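La pince qui ne lâchait plus

Bon, je vous avais promis des nouvelles du pliage de linge, les voilà, et elles ne sont pas glorieuses. À la prise 3181, les mors se sont refermés sur le tissu et n'ont plus voulu s'ouvrir ! J'ai dû desserrer les vis de pivot une à une, avec un tournevis trop gros. Verdict : un jeu de 2 mm dans l'articulation gauche, qui finit par coincer le doigt dès qu'on serre une grosse épaisseur pelucheuse. Rondelle neuve, goutte de frein-filet – et je suis repartie pour une série sur le lit, avec le linge blanc. 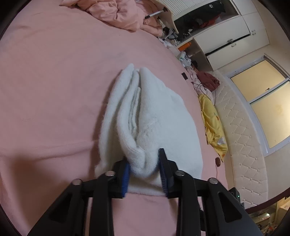

Fasil Alemneh : Même blocage chez moi passé les 3000 cycles, pense à revérifier le serrage des vis toutes les six séances.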